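The Green Team

Jade Rowbotham had been captain of the Sleiman Street relay team for exactly one practice when she decided they were going to run the whole lake.

"The whole lake?" said Trurnum. Everybody called him Trurnum, even his mother, and he was lying on his back in the gym parking lot with his shoes off. "As in, all the way around it?"

"Twenty-six miles!" said Jade. "Split between the six of us! It's nothing! It's a long walk with some hurrying in it!"

It was January. The lake was gray and had a skin of ice along the near side, and the wind came off it so hard that the flag outside the bait shop made a noise like somebody shuffling cards. Jade loved it. She loved the ice and the wind and the smell of the doughnut place that opened at five in the morning, and she loved her team, who were terrible. She had never been on a terrible team before. On good teams people went home after practice. These people stayed in the parking lot until their lips turned blue, arguing about soup.

They trained in the dark before work. Trurnum ran with his elbows out like a man carrying two suitcases. The Visix sisters (there were two of them, and they had never once agreed on a pace) ran side by side and talked the entire time, so you could hear them coming through the fog long before you saw the little bobbing lights on their hats. Old Pell, who was sixty-eight and had joined to get away from his brother-in-law, ran slower than anybody and never stopped, not for hills, not for sleet, not even for the goose.

The goose deserves a word. It lived by the boat ramp, it hated Owen in particular, and it improved his time by 17 seconds a mile. Jade wrote that in her notebook and underlined it.

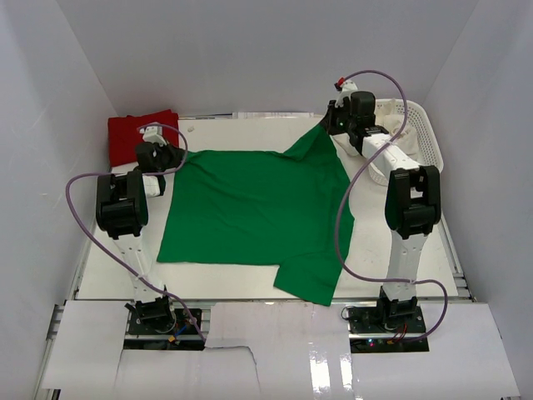
The shirts were the only thing they ever really fought about. Trurnum wanted orange, for safety. The sisters wanted purple and then, once everybody had given in, they didn't want purple anymore. Jade held out for green, the plain kind, a good solid T-shirt green that you could spread out on any table in town and people would say, oh, that's the lake team. She won by bringing doughnuts. When the box came she tore it open on the hood of her car and threw shirts at people, and Pell put his on right over his coat and wore it to the bank.

By the time the ice let go they could all run their share without walking. Jade could hardly stand it, she was so proud. She called her dad at work to tell him.

"And who are you racing?" he asked.

"Everybody!" she said. She hadn't thought to check.

There were plenty of teams, and most of them had matching socks. The gun went off while Trurnum was still in line for the bathroom, so he started late and ran the first leg in a wild panic, elbows everywhere, and came into the exchange so far ahead of his best time that no one was ready for him. The younger Visix was eating a banana. She took off with it in her hand. Her sister, who had the next leg, stood on a picnic table and yelled advice at her until she was out of sight around the point, and then kept yelling, on the theory that sound carries over water.

Owen ran past the boat ramp like his hair was on fire. The goose wasn't even there.

Then it was Pell. He had the hill, the long one by the cemetery, because he had asked for it. Jade waited at the top with her hands tucked in her armpits, bouncing, and runner after runner came up over the rise and none of them was him. She wasn't worried. Well, she was a little worried. She ate half a granola bar and gave the rest to a kid.

And there came the top of his cap! Then his face, bright red, then the green shirt, over the coat, naturally. He wasn't going any faster than he ever had. A woman in front of him stopped to walk and he went by her, and then he went by a man holding his side, and he was saying something under his breath with every step. When he got close enough Jade could hear that it was the names of soups.

"Minestrone," said Pell, and slapped her hand.

She ran. The road dropped away toward the water and the whole lake opened up on her left, blue for once, and somewhere behind her a car horn was going and the sisters were screaming two different sets of instructions. Jade ran straight down the middle of the road with her arms out, laughing, with four miles still to go.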